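Firkau kitchen set – camera and controller trials
README

Hello! I'm the one who put this together, mostly on Wednesday evenings, with a lot of help from Hyun-seo Lim on the rendering side. It's a set of simulated kitchen runs we made to try out two arm controllers, Rullo and Cilten, with the same jobs and the same room. If you only want the files, skip to the bottom.

What's in it

There are 1,141 runs in the set. Each one has the joint readings, the commands the controller sent, and video from 2 cameras at 256 by 256. I know that's small. We started bigger and my disk filled up in an afternoon, so small it is (and you can always render again from the joint readings if you've got the patience).

The room is a dining kitchen with a table, a ladder-back chair and a counter. The jobs are plain fetching and moving: get to the table, pick something up, take it to the counter, let go.

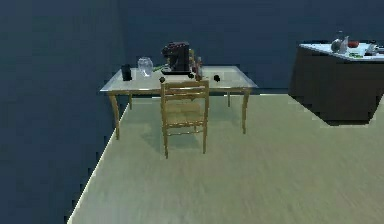
I kept the furniture in one place for every run and only changed where the arm starts and which job it gets. That makes the set a bit dull for training on its own, I'll admit, but it makes comparing Rullo with Cilten much easier. Rullo is quick and a little twitchy near the chair. Cilten takes its time and gets stuck less often, though it does like to go the long way round!

The cameras

The room camera stays still and is the one I'd start with. The second rides on the robot, close in, and it's a mixed blessing – lovely when the hand is near something, and not much use when the arm folds back and its own housing fills the view. I left those stretches in. There's a column called "blocked" in the index file if you want to drop them, but please check it by eye, as I marked it by hand over several late nights in March and I was tired. 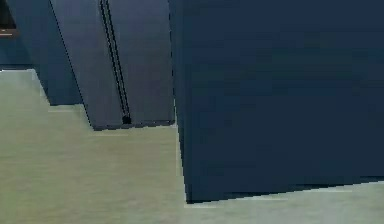
Conall Moynihan wrote back after trying the first version to say that he'd trained with the blocked stretches left in and then with them taken out, and the second lot did worse at getting going again after a fold. He'd sooner see them kept and marked than thrown away, and he asked for the camera mount position to be saved with each run.

So that's in now, under "mount". Thank you, Conall.

Files

index.csv – one line per run
joints – readings and commands
room – video from the still camera
arm – video from the riding camera
kinsella – the script that plays a run back

Kinsella stops at 3,000 steps whatever you ask of it. If your run is longer, change the limit near the top of the script.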